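Urden Peg and Plate Board, large
Item 271

Reviewed for the shop by Yasaman Sadeghi, August 2020

Urden calls this a board "for every level." I doubt that. It is a big white rectangle with raised plates, holes, slots and a set of blue pieces to put in them, and most of the work is in lining things up. Anyone hoping for a puzzle with a story should look elsewhere.

What I did like is the contrast. Blue on white is easy to find, and the black outlines help a bit. Whether that justifies the price over the smaller Solska board, I'm not convinced. The maker also promises "silent" handling, a claim I would ignore.

Measure your table before ordering. The board takes up a lot of room, and you will want space on both sides for elbows. We ship in 10 days. Returns are accepted for 4 weeks with all pieces in the carton, and missing pieces are charged at 6 each. Spare pieces are sold only as a full set, which seems stingy to me. Ask Pejman Jafarzadeh at the order desk if you need one. 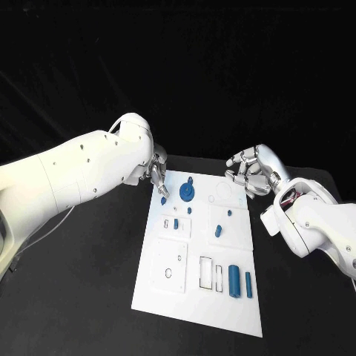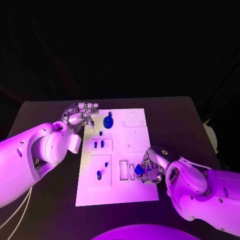

The large board on a dark tabletop, under two different lights.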